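Smart Plugs on a Shared Network: Project Report
Parvathi Kamath, Obinna Ezeani, Odette Rey
Supervisor: Josiane Besson

1. Background

Our project looked at what happens to timed routines on smart plugs when the wireless network is busy. Most reviews test these devices in a home with one or two people. We wanted results from a building where many people share a connection, so we ran our tests in the Picard residence, where Odette lives.

We used three Natilska plugs, each connected to a desk lamp. Routines were set in the Tririco app, which let us schedule an on or off command to the minute. A light sensor beside each lamp logged the time it changed. We sent 77 commands in July, most of them in the evening. 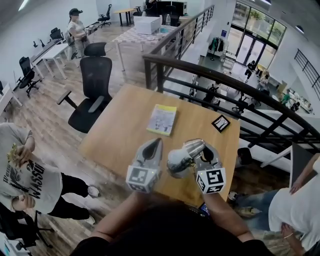

Network load was the main thing we wanted to vary, and we had less control over it than we planned. Our first idea was to stream video on three laptops at once, but the residence router limits each user, so the extra traffic was small. We decided to compare quiet hours with busy hours instead. Settings had to be copied by hand between test runs, and for that a small printed booklet left on the table, like the one with the pale yellow-green cover, would have served us better than the shared file we kept overwriting. Two early runs were dropped for this reason and are not part of the 77.

2. Results

In quiet hours every command arrived within a second of its set time. In busy hours the delay was up to 5 seconds. Three commands never arrived, all of them on a Friday evening. The app still showed those lamps as on.

3. Problems

The app does not keep a log that can be exported, so we could not tell whether the missing commands were lost in the building or on the Tririco server. Aurélien Barbier suggested a local hub from Ziltosex, but it came too late to be tested.

4. Next steps

Repeat the busy-hour runs with the hub and compare the delays. Add a second sensor per lamp.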